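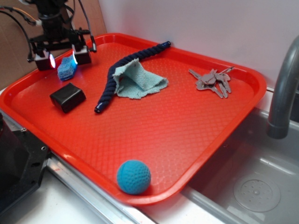

Tray by the sink keeps filling up with odds and ends — how do you run yours?

Posted in: Kitchen & Utility > Worktops and clutter > Trays, tubs and baskets

Jennylyn Ambrosio

Hello all! I have fallen completely in love with having a tray next to the sink and I'd like some help making it work properly, as at the moment it is half brilliant and half a mess.

Mine is a big red-orange plastic serving tray, the kind with a raised rim and a diamond pattern on the bottom, and it sits on the white worktop right beside the steel sink. I got it for carrying drinks outside and it never went back in the cupboard. The colour cheers me up every single morning. The plan was that it would hold the sponge and a hand towel and that would be that.

You can guess the rest. The sponge and the green towel are on there, fine, but so are the keys, and a length of thick navy rope that belongs in the shed, and a little black block that has been round the whole house because everyone thinks it must be part of something. I clear it, I feel wonderful, and by the next evening there's another collection.

So what I'd love to know is:

Do you let a sink tray be a general landing spot, or is it strictly for washing-up things?

Is it a bad idea to keep keys near a sink? They do get found very quickly there, which I can't say for anywhere else we've tried.

How do you clean the patterned bottom? Crumbs and a sort of grey film settle in the grooves and a wipe with a cloth goes straight over the top of them.

And where does the towel go? I don't have a rail within reach. If I fold it up on the tray it gets dragged over everything else.

It's a narrow kitchen with one decent run of worktop, the hall is tiny, and the back door opens right next to the sink, so anything coming in from the garden lands there first. I'm not after a showroom. I just want to be able to pick up the sponge without moving a rope!

Carmela Greco

Oh I'm so glad somebody else is a tray person! I've had one by the sink for years (mine's an old Fallico one, plain white, nowhere near as jolly as yours) and I wouldn't be without it. You can pick the whole lot up and wipe underneath in one go, and that alone makes it worth having.

I'd split yours into two. Keep the lovely bright one for the sink and find something small for the dry things, a saucer or a shallow bowl will do, and put it at the end of the worktop nearest the back door. Keys go in there, and so does anything that comes out of a pocket. People will drop things at the first flat place they meet when they come in, so you want that place to be the bowl. We moved ours along by one arm's length and it made a huge difference. Before that I had been giving speeches about it.

On keys near water, the metal ones don't mind a splash if you dry them, but if there's a car fob on the bunch I'd want it well away. My husband's got a soaking once and I had to stand there with a screwdriver and a bag of rice, which I'm told doesn't even help. The main thing with mine was that soapy water runs to the lowest corner of the tray and sits there, and whatever is in that corner sits in it too. Have a look which way yours tips. Worktops are hardly ever level.

For the grooves, an old toothbrush! Lay the tray flat, squirt of washing-up liquid, enough hot water from the tap to cover the bottom, and go and do something else for a bit. Then scrub along the lines of the diamonds one way, turn the tray, scrub along the others. Going round in circles just moves the muck from one groove to the next. Rinse it under the tap and stand it on its edge to dry. If the film is still there it's probably limescale, and then you want white vinegar in warm water, same brush, rinse well. Try it on the underside first, as bright plastics can go a bit dull. I do mine when I change the sponge.

Please don't use a scouring pad on it. I did that to my first one and the scratches held more dirt than the pattern ever had.

For the towel, get it off the tray altogether if you can. A stick-on hook on the side of the nearest cupboard, and sew a loop of tape on the corner of the towel. Terry cloth is quite heavy once it has soaked up a bit, so get a hook that's meant for a proper weight and wipe the cupboard with a drop of spirit before you stick it. I bought a cheap one and it lasted until the first big wash-up.

The sponge can stay, but stand it on its long edge against the rim so air gets to both sides. Or if you have a spare soap dish with slats, put that in the corner and rest it there. Mine stopped smelling as soon as I did that and I was ridiculously pleased with myself.

As for the rope, that's a shed hook and a firm word, I'm afraid. Good luck with it, it really is such a nice way to keep a sink, and do come back and tell us how you get on!

Botond Major

Just chuck everything in a drawer. Works for us. If nobody asks for the black thing by December bin it.

Géza Kocsis

I agree with nearly all of Carmela's answer and want to put in a good word for the landing spot, because I think Jennylyn has found something useful by accident. If the keys are always found there, then that's where the keys live in your house! We spent 3 years with a beautiful row of hooks in the hall and not one key ever hung on it. I'd be careful about moving them too far.

What worked here was keeping a single tray and giving it a dry end. I have a rectangular one, much like yours from the sound of it, and I slid a small lidless tub into the end furthest from the sink. The wet things stay by the basin and the keys go in the tub, which is tall enough that nothing runs into it. I used a margarine tub for the first month to see if we would stick to it, and then bought a nicer one from the Bortolotti stall at our market. Any tub will do. Measure the inside of your tray before you buy, as the rim slopes on a lot of them and the bottom is smaller than the top. I got that wrong, and the tub I brought home is now full of clothes pegs.

The other half of it is an evening sweep. Every night, once the washing-up is finished, whatever is on the tray that isn't sponge or keys goes back to its own place. It takes me less time than the kettle. The trick is doing it daily, while there are only one or two things to carry. Leave it for a week and it becomes a job, and then you start putting it off.

Two small things to add. If your tray slides about on the worktop, a piece of rubbery drawer liner underneath stops it dead. Cut it a bit smaller than the base so it doesn't show. Lift it when you clean, though, as water creeps under there and you won't notice until there's a mark.

And for rope from the garden, shake it outside first. It carries far more grit than you would think, and I suspect that's a good part of what you are scrubbing out of those diamonds. I keep a bucket just outside our back door for exactly that sort of thing (rope, gloves, bits of cane, the ball) and it has saved my worktop. A big flowerpot would look nicer if you mind about looks.

Keep the black block in the tub for a while. We had a mystery piece like that once, and the week after I threw it out the bookcase began to lean.

Filed under: sink area, trays, keys, small kitchens, sponges and cloths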